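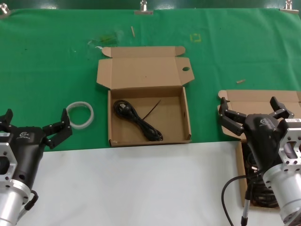

*Open carton on the bench, green cloth clipped down along the back.*

**August, 6.40 in the morning, goat shed and bench**

Grurkik kidded at last, having ignored the date I wrote on the wall for her. Twins, both up on their feet before I had found my other boot. The billy kid is large and loud. The nanny kid is small, roan over the back, and holds her off fore knee bent when she thinks about it.

Vasiliu (last week's single, the one Silviu calls the lodger) is still on the bottle. His mother will stand for him if I hold her collar and sing, and I have run out of songs. Intake over the last day was 640 ml, which is poor. He takes 300 ml at the evening feed and then treats the rest of the night as a fast.

Changes from today:

- Six feeds, smaller, the late one at eleven. Liviu has that one. He has been told.
- Old teat back on. The new soft ones from Flirnamico collapse flat when he sucks hard, and he blames me.
- Weigh before the morning feed, same scales, same bucket. Yesterday's figure was taken with a different bucket and is crossed out.

Roan kid's knee: no heat, no swelling, straightens by hand with no complaint. Tendon looks a bit tight, nothing worse. Left it alone. Silviu wanted to splint it, but Silviu would splint a chair. Look again at 20 hours old and ring the vet at Clirthorpe if she is still walking on it bent.

Both navels dipped. Both had colostrum from Grurkik directly, the small one with me holding her up and getting stood on by her brother. Afterbirth came away whole. Mother has had warm water with molasses and most of my sleeve.

Heat lamp over pen two flickers when the door bangs. I've moved the newborns to pen three and written DO NOT USE on the switch. Liviu, that includes for your flask.

Still to do: iodine is nearly out, and the spare halter is missing again - last seen on the gatepost, where one of the yearlings was giving it some attention. Ear tags for the older kids can wait until I can close my right hand properly.

Midday: lodger took 110 and was sick on the notebook. See stain.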